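Demonstration kitchen at Kornthorpe: bench layout and operating notes

The tabletop cooking bench at Kornthorpe reopens on 21st July. Sessions are limited to 4 people, and the layout below applies through the end of August.

The induction cooktop stays toward the front of the table, with its cord run straight to the back edge. Pans should be centered on the marked cooking zone. A pan whose base is much smaller than the zone may not be detected, in which case the unit will beep and shut down. Check the base with a magnet first.

For the steak session, preheat the pan for 120 seconds at a medium setting before adding oil. Portions are 300 g each – weigh them raw, and pat the surface with a paper towel. Resting is done on a plate, away from the cooktop.

The toaster goes at the left end of the table. Do not run it and the cooktop on the same extension cord; the combined load will trip the Fesar breaker fitted to that circuit. Utensils are kept in the wire-mesh basket and returned there after washing.

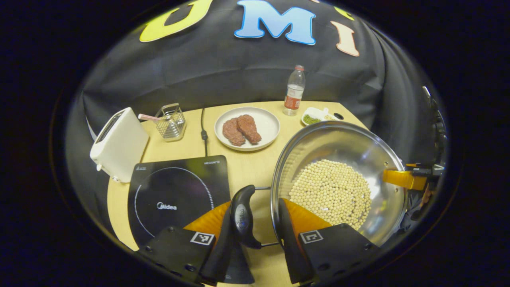 Sauce quantities have been revised. The Skulusby recipe card now gives 500 ml of stock, reduced by half at a low simmer. Older cards list a larger volume and should be discarded. Replacement cards are in the Dlamini binder, behind the cleaning schedule.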